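Collecting grasp examples from a bin: the short version

Reading time: 2 min

Wrote this up after our second round of collection, mostly so I stop answering the same email. Assumes you have an arm, a gripper, a bin and a place to log. We use Podby for logging, anything with timestamps will do.

Before you start

Clamp the bin. Tape marks on the table for where it goes back. If the bin shifts half an inch mid-session your labels shift with it and you wont notice till training.

Home the arm. Check cable slack at the far corners of the bin, at the lowest height you plan to reach. Do this at slow speed.

Pick objects. Mix it up: rigid, floppy, shiny, clear, thin. Kitchen stuff, office stuff, toys. Clear plastic is a pain for depth so put some in. Don't save it for "later", later never comes. 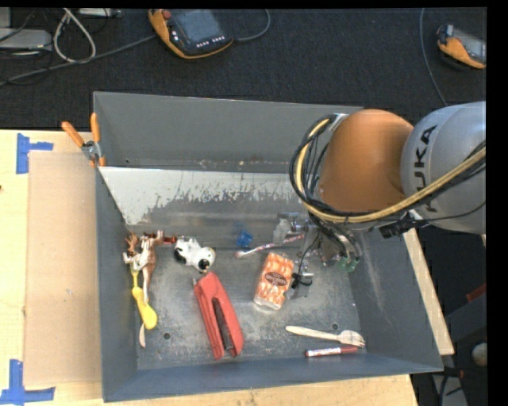 T. Rusilau
Bin picking and data collection, Nakajima Lab

Loading the bin

Dump, don't place. Hand-placed objects end up neat and spaced out and the model learns neat and spaced out. Tip them in from a tray. A yellow spoon under a toy animal is a good start, so is a fork flat on the metal floor, hard to get fingers under. Leave tangles alone.

Running attempts

1. Start a new log entry. Depth and color both, arm out of view.
2. Pick a grasp point. First 2000 attempts: random, with a height check. After that let the current model choose, but keep a slice random.
3. Descend, close, lift.
4. Label it. Held at the top = success. Dropped on the way up = fail, even if it was close.
5. Drop back in the bin from a few inches up, so the pile changes.
6. Every 15 attempts, stir by hand. Arm stopped, pendant in your hand. Not negotiable.

Keep the fails. First round we threw out the boring ones (closed on air, nothing near) and the model got very confident about empty corners. Put them back, problem gone.

How many

We had something useful at some 4000 attempts. Grasps on big stuff were fine well before that, thin stuff lagged. If thin objects are stuck, don't just run more of the same, swap half the set.

Common mess-ups

- Two objects lifted at once. Give it its own label, dont call it a success.
- Gripper pads wear. Log when you change them.
- Lights. Same lights all day or vary them on purpose.
- Bin wall hits. Stop, re-home, throw out that attempt.

Export from Podby as one folder per session. Split train and test by session, never by attempt.

Comments (3)

zosine_fan: do you weigh the objects? our fails are nearly all heavy ones

T. Rusilau: No, should have. Adding it in October.

mk77: step 5 saved me, we were resetting by hand every time. What drop height for the fragile stuff?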